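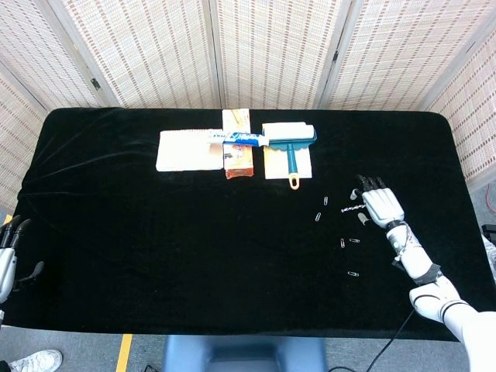
## Change to the supply request procedure, effective in April

To: all members of the Durard building list
From: Kelly Fontes, Office Services

Dear colleagues,

Thank you to everyone who wrote in after last month's notice on office supplies. Several messages raised the same point, and I am replying to the list so that all departments have the same answer. Ismael Aguiar's message is quoted below with his permission.

> The notice states that each department may order up to 300 dollars of supplies per quarter without a second signature. Our department shares a cabinet with Records on the fourth floor, and the two budgets have always been charged together. Does the limit apply to the cabinet or to each department? We also have a standing order for file folders and paper clips with Palon, and I would like to know whether it will be canceled.
>
> Ismael Aguiar
> Permits and Licensing

The limit applies to each department. Where two departments share a cabinet, each should submit its own form under its own cost code, and the combined limit for that cabinet will be treated as 600 dollars. Orders above the limit remain possible but require the signature of the division head.

Standing orders will not be canceled. Those placed with Palon will continue under the present terms until the end of the fiscal year. Departments that wish to change the quantities should write to me before the 7th of the month in which the delivery is due. Requests received later will be applied to the following delivery.

Two further matters were raised by telephone:

- Printer paper is ordered centrally and does not count toward the limit. Please continue to collect it from Room 517.
- Unused supplies in good condition may be returned to the same room between 9:00 a.m. and noon. Please sort small items by type and label the container — mixed boxes take a good deal of staff time to put away.

The old paper form will be accepted through the end of April. After that, only the revised form can be processed.

Sincerely,

Kelly Fontes
Office Services, Durard Building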